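Garment steamers and I have a history. My first one spat rusty water on a bridesmaid dress, and the second was so heavy that I'd switch arms halfway down a shirt. So when my old iron finally quit in May, I read way too many reviews and ended up with the Vamex handheld, the one with the gray handle and the clip-on water tank. I've used it nearly every day since, and I have opinions!

Most of what I steam is cotton. Shirts, pajama bottoms, pillowcases, a couple of skirts with pleats that hate me. Cotton is a pretty fair test, I think, because any steamer can relax a polyester blouse, but a pair of cotton pants that sat balled up in a drawer for a month is another matter. 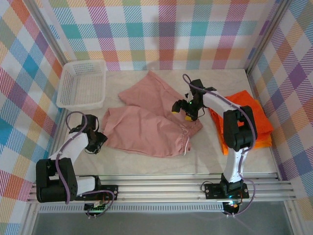

**Magesa Sewing & Mending Club — Gear Reviews, 11/16/20**

Let's get setup out of the way. You fill the tank at the sink, push it in until it clicks (push harder than you think, I dribbled down my leg the first time) and wait for the light to go green. The box says it heats fast and for once the box is right. I can fill the kettle, find a mug, and come back to a steamer that's ready to go.

The steam itself is strong and steady. You get two settings, and I'll be blunt, the low one is mostly decoration. I tried it on a silk scarf because I was scared, then bumped it up to high with a cloth in between and that went just fine. On high it goes through a medium-weight cotton shirt in a few slow passes. Collars and plackets still want something flat behind them, so I keep an oven mitt on my other hand and press against that. It looks ridiculous and it works great.

Where it struggles is waistbands. Anything with elastic in a casing, where the cloth is gathered up and doubled over on itself, just drinks the steam and stays bumpy. What helps me is stretching the waistband over the end of the ironing board, steaming from the inside first, then turning the whole thing right side out and doing it again. 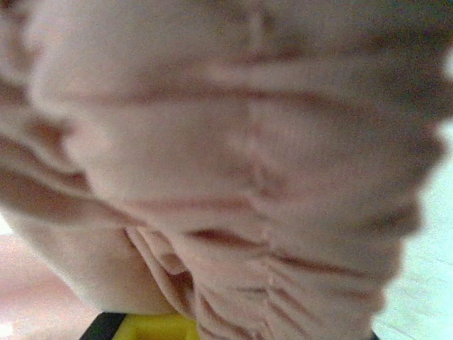

Same story with hems that have been let down. The old fold line fades a lot but it doesn't leave, and on a darker fabric you'll still see it in daylight. A splash of white vinegar on a rag before you steam gets you a little closer. For a real hem crease I borrow an iron, and I'd tell anybody who sews a lot to keep one around. A steamer won't press a seam open, and if you're piecing a quilt this is the wrong tool, full stop.

Oduor Lema from our club has the Corness, the upright kind with the pole and the big tank, and he let me take it home for a weekend so I could compare. It runs forever on one fill and it's lovely for curtains. But it takes up a whole corner, the hose gurgles, and I kept running over the cord. For a small apartment I'd go handheld every time. For a costume closet with 11 coats in it, get the Corness and don't look back.

A few gripes. The tank is small, so I refill after about two shirts if they're bad ones. The cord is stiff and has a memory, and mine still has the bend it came with. There's also a fabric brush that snaps on the front, and the snap is flimsy — I've already superglued one of the tabs. And please use distilled water if your tap water is hard like ours. I skipped it for a while and got white specks on a navy dress, which meant washing it again. Clindeo sells a descaling powder that cleared mine up in one go, though the smell is something else. Open a window.

I'd give the Vamex 4 stars out of five. I'd buy it again, and I'd like a longer, softer cord on the next one. The club's loaner is on the shelf by the pattern drawers if you want to try it before you spend any money. Empty the tank when you bring it back, please!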